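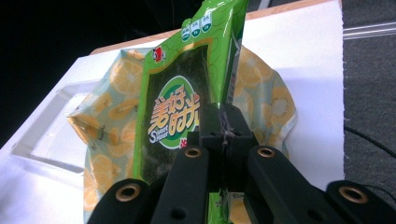
Photo: Agustina Cabral

Does the front of the packet tell you anything? A report on seaweed snack packaging
Domingo Leiva, Rocío Acuña and Agustina Cabral
Tutor: Yvonne Bainbridge
Handed in 2023-04-02

1. Why we did this

The module brief asked us to pick a packaged food and test a claim about its wrapper. Most groups went for crisps or cereal bars. We chose seaweed snacks, partly from greed and partly from having read a trade blog which said that green packaging "makes shoppers feel the product is natural". The blog gave no source. We wrote to ask for one in December and had no reply.

So our question was a narrow one. When people look at the front of a seaweed packet for a few seconds, what do they remember, and does the colour have anything to do with it?

2. The packet

We used the Sweet Hour packet as our main test piece. It is bright lime green and glossy, with thin swirling lines in a darker green. The middle of the front is taken up by a big dark panel that looks like sheets of roasted seaweed. Over the left of that panel sits a round green and white emblem outlined in gold, with the name 美好时光 in large orange and yellow characters and "Sweet Hour" in white English lettering lower down. There is a small red and white logo near the top and a row of three small round icons.

Domingo thought the dark panel was the strongest part of the design and would be what people remembered. Rocío thought it would be the name. I (Agustina) thought they would remember green and very little else, and I still think that is what most front-of-pack design comes down to.

One thing we noticed while handling it is how much the film reflects. Pale streaks run down the side wherever it creases, and the icons are tiny to begin with. I can't read the text inside them in our own photograph. If an icon is there to inform somebody, it ought to survive being picked up.

3. What we did

We asked 46 people in the college canteen to look at the packet for 10 seconds. It was then put in a bag and they wrote down whatever they could remember. After that they were asked whether they thought the snack was "natural", "sweet", "salty" or "don't know", and could tick more than one.

For comparison we made a plain mock-up wrapper in pale grey, with the invented brand name Muswood on it and a drawing of a seaweed sheet. Half of the people saw the mock-up first. Notburga Thaler from the print room helped us to get it onto shiny film, after two attempts on paper which fooled no one.

4. What we found

Green was the thing written down most often. The seaweed panel came second, though several people called it "a black square" or "slate". Hardly anyone mentioned the icons, and those who did could not say what they were for.

The name gave us more trouble. People who read Chinese wrote the Chinese name and often left out the English one. The others wrote "Sweet Hour", or "Happy Hour" in a few cases, and tended to tick "sweet". That may mean the word "sweet" was doing the work and the colour was doing none of it. We had not planned for this and our form can't separate the two.

On "natural" the green packet did better than the grey one, but not by enough for me to build an argument on. Domingo would put it more strongly. We agreed to leave both opinions in.

5. Problems

Our mock-up was not a fair rival. It was grey, it was badly drawn, and it had only one language on it. A proper test would print the same design in several colours and change nothing else. We priced that and could not afford it.

Everyone we asked was having lunch. Hungry people may look at food packets differently, or may just want you to go away -- we had some of each.

Yvonne pointed out that asking whether something is "natural" puts the idea in people's heads. She is right, and it would be better to ask an open question first. We also never asked who had bought this kind of snack before, which seems a silly thing to have missed.

6. Where this leaves the claim

We can say that a bright green packet is remembered as green. We can't say it makes anybody believe in the food inside, and we doubt that the blog could either. If another group takes this on, the grey wrappers and the blank forms are in the bottom drawer in the print room, and Notburga would like the drawer back by the end of term.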